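Thursday, late afternoon. Ginger beer, carbonation notes

Batch from last week is finally open and I'm going to write this down before I talk myself into remembering it differently. Zuweira and I opened the first bottle at lunch, over the sink, with a towel around it (learned that one in January!), and it was lively. Good lively. A long hiss, a slow climb of foam up the neck, and then it stopped right where you'd want it to. The taste is drier than I was going for but the ginger is finally there. Last time it was like somebody had described ginger to the water.

What changed: I grated the root with the skin on and fed the starter every day for seven days before using it. Igor still says five is plenty. Igor's starter also smelled like a gym bag, so I'm sticking with seven for now.

Sugar was 855 g for the whole bucket, all plain white. Davina wants to swap part of it for the dark stuff. I'm willing, but in a separate bucket please, so we know what we're tasting. Lemon juice went in after cooling, same as before. Water straight from the tap, left standing overnight with the lid off.

Bottles. This is where I keep going around in circles. The swing-tops look great and everybody loves the pop, but you can't tell what's going on inside them without opening one, and then you've lost your pressure. Plastic soda bottles are ugly and they just work. You squeeze them. If the side gives like a fresh loaf, leave it out on the shelf, and if it feels like a store-bought cola that hasn't been opened, into the fridge it goes. Hüsnü does it with his eyes closed, holding a cola in one hand and the ginger beer in the other, and I laughed at him until I tried it. Works better than my gauge cap, which leaks. 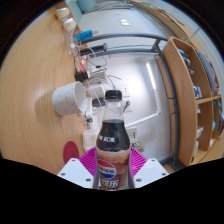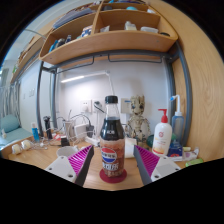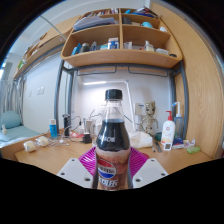
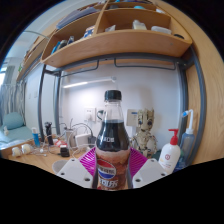

Cola, screw cap on.

So the rule I'm writing on the fridge is squeeze morning and evening, and the first firm one sends the whole batch to the cold. I was waiting for all of them to feel the same and that's just never going to happen. The ones at the back of the shelf, near the radiator pipe, were hard a full day ahead of the ones by the window. I should rotate them. I said that last time too, it's on the previous page, underlined.

Caps: the old ones I boiled are no good anymore. The liners curled and two bottles went flat on me. Wash them warm with soap, rinse, let them dry upside down, and throw out anything that looks chewed. Umut got a bag of new ones from Tedholm, and they thread on fine, although you have to lean on the last quarter turn.

Headspace next. I filled to a thumb's width under the cap on most of them and a bit lower on the rest because I was running out of liquid (spilled some, don't ask). The low ones took longer to firm up and had bigger, rougher bubbles. Zuweira liked those better. I don't! I want the small prickly kind that's still going when you get to the bottom of the glass. Chilling seems to matter more than I'd given it credit for, too. The bottle that had only an hour in the fridge foamed all over the towel, and the one that sat overnight poured like a dream.

Sediment is still ugly. There's a tan layer at the bottom that lifts the second you tip the bottle. Straining through the Çetinkaya cloth got rid of the ginger hair but the yeast goes right through, obviously. Pour slow, leave the last finger in the bottle, and don't hand that one to Davina.

Next batch:
Same sugar, same lemon
Half the bottles with chili, one slice each, seeds out
Davina's dark sugar in the small bucket, labeled this time
Fix or bin the gauge cap
Ask Umut for more of the Tedholm caps

The starter jar is on the top shelf with a cloth over it. It gets a spoon of ginger and a spoon of sugar around 11 every morning. Igor has it over the weekend, and Igor, if you're reading this, please wash the spoon.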